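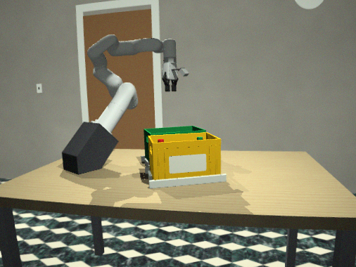

Yellow crate in front, green one behind.

So I spent the day after Christmas at the Fariseck open day, and I'm still grinning. Fariseck is the old dance hall on Zadow Street that comedians have been renting for tryouts since October, and once a year they let regular people poke around backstage before the evening show.

Eleri Skyrme took our group through (16 of us, mostly in holiday sweaters). She books the acts and used to do stand-up herself, so the tour was half history and half heckling. We saw the green room, which is painted orange, and a wall of old posters going up the back stairs. I got to stand at the mic with the lights on and let me tell you, you can't see past row two! I told my one good joke about my uncle's boat. A kid laughed — I'll take it.

The room seats 354 with the balcony open. Balcony seats are the old wooden ones, so bring a cushion.

Lunch was soup and rolls in the lobby, a bit slow but hot. Then Lech Domański ran a free improv hour and made me play a nervous weatherman opposite Parvaneh Mohammadi, who was way too quick for me and had the whole room howling.

We stayed for the evening show too. Ynyr Prothero closed with twenty minutes on assembling a crib, and my sister cried off her mascara. Parking behind the building was full by noon, so we ended up walking from the Peng lot on the corner, five minutes or so.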